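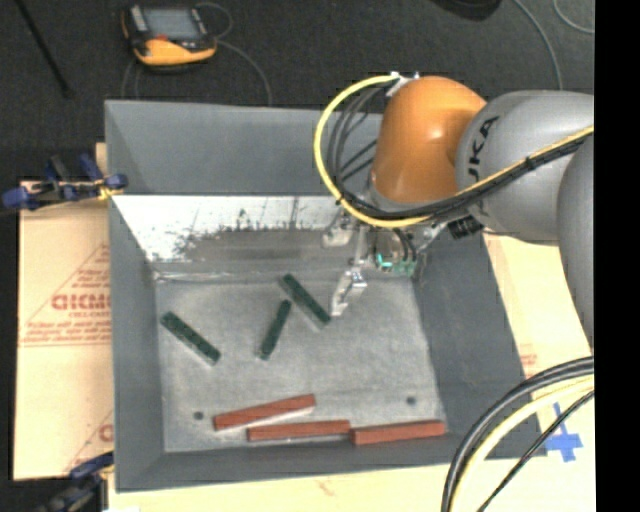 Bin picking cell at Plumlow, green blocks and red bars in the grey bin

CALL FOR PARTICIPANTS - robot open day, Plumlow workshop, 3rd August

We need people. Up to 34 of them, for one day, to come and have a go at the bin picking cell and tell us what they make of it. No experience wanted. In fact if you programme robots for a living please come as an ordinary visitor instead, doors are open to everyone from 1pm.

What it is
Skasturden is opening the Plumlow workshop for the day. Public demos in the afternoon, participant sessions in the morning. The sessions are the bit this notice is about.

What you'd do
- Short safety talk, then a look at the arm working. You stay behind the line while its moving.
- Set out the blocks and bars in the bin however you like. Awkward is good. Leaning on each other, up against the wall, all in one corner, whatever.
- Step back, we run the pick, you write down what you expected and what happened.
- Swap with the next person. Repeat.
- Cup of tea and a chat with Naima Salem at the end. She is writing up the results and will ask a lot of questions.

Whole thing takes a morning. Mostly standing but there are stools if you need one, just say when you sign up.

Who we're after
Anyone 16 or over. Under 18s need a parent or guardian on site the whole time, not just dropping off. Mix of people please: shop staff, warehouse, retired, students, people who've never seen one of these things up close. Glasses are fine. Reasonable English to follow the safety talk, or bring a friend who can interpret (tell us first so we save them a place).

What you get
Lunch. Travel back within reason, keep your tickets. A voucher for the Phromma canteen shop. Sorry, no cash payments this time.

Also wanted - 3 paid helpers for the day
Signing people in, handing out glasses and shoe covers, moving visitors on between demos so the doorway doesn't clog up. One of the three will be on the block table, resetting between runs. Must be happy talking to strangers and able to do the full day including pack down. Helpers need to come to a run through the afternoon before. Pay details from the office.

Getting here
Bus 399 stops at the end of the lane. Parking is tight, please share if you can. Step free to the workshop floor, the upstairs gallery isnt.

What to wear
Flat closed shoes. Long hair tied back, no scarves or lanyards near the cell. It gets warm in there, dress for it.

How to sign up
Email or ring the Skasturden office and ask for Napaporn Duangkaew. Say wether it's participant or helper, which town you're coming from, any food or access needs. Places go in order of asking. You'll get a form back to sign, bring it on the day, no form no session.

Can't make it? Second round at the Flurnia site in December, smaller, same bin. Ask Napaporn to put you on the list.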